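Search this site Enter keywords Go
10/08/2019 By the Building Water Use Group, Goltton
Shares 6 Comments 2

3.2 Fixture survey and flow measurement

The survey covered bathroom basins in rental housing managed under a single maintenance contract in the Mudwood district. Units were eligible if the basin faucet had been in service for at least one full billing period and if the shutoff valves under the basin could be reached without removing cabinetry. Units with a shared riser meter were kept in the sample, but their readings were handled separately (Section 3.4). In all, 1540 faucet draws were logged in 50 units.

Basin type was recorded because it affects how people use water during short tasks. A shallow basin makes it harder to fill a container upright, and residents tend to run the faucet at a lower setting to limit splashing. We recorded basin shape, spout shape, and the presence of items kept on the counter, such as a pump bottle or a drinking glass. Counter items were treated as a weak sign of regular use and were not entered into the main model. Figure 2 shows a vanity with a rectangular basin and a curved spout.
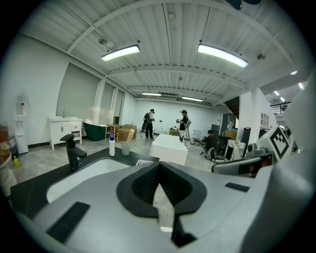
3.3 Test procedure

Flow rate was measured at the fully open position and at the half-open position, cold side only. Water was collected in a marked container and timed with a stopwatch. Each reading was taken twice, and the mean was used unless the two values differed by more than 6 percent, in which case the test was repeated after the aerator had been removed, rinsed, and refitted. Static pressure was read at the nearest hose connection with a Lonov dial gauge. The gauge was checked against a reference column in April, before fieldwork began, and again at the end of the survey. No correction was applied.

Draw duration was logged with a clamp-on vibration sensor attached to the cold supply line. The sensor does not measure volume. Volume was estimated by multiplying draw duration by the half-open flow rate for that faucet, on the assumption that residents seldom open a basin faucet all the way. The assumption was tested in the units at the Chaiyaporn building, where inline meters were already fitted. Estimated and metered volumes agreed well for draws longer than a few seconds. 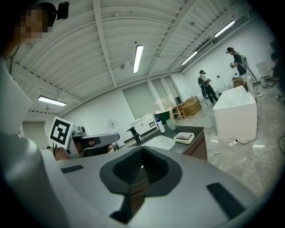
Agreement was poorer for very short draws. The sensor has a fixed start delay, and a draw that ends soon after it begins may be recorded at well under its true length or missed entirely. Short draws were therefore grouped into one class and given the median metered volume for that class. The effect on total estimated volume was small, but the effect on the count of draws per day was not, and counts from unmetered units should be read as lower bounds.

3.4 Shared risers

Where two units drew from one riser, vibration from the neighboring unit could pass along the pipe and trigger a false start. Events with an amplitude below the unit threshold were discarded. The threshold was set for each unit from a test run with the local faucet closed and the neighboring faucet open. Pipe material had a clear influence on the result: thresholds in units with copper supply lines were higher than in units with plastic lines, and more of the logged events were removed. The discarded events were kept in a separate file and are not included in the totals given above.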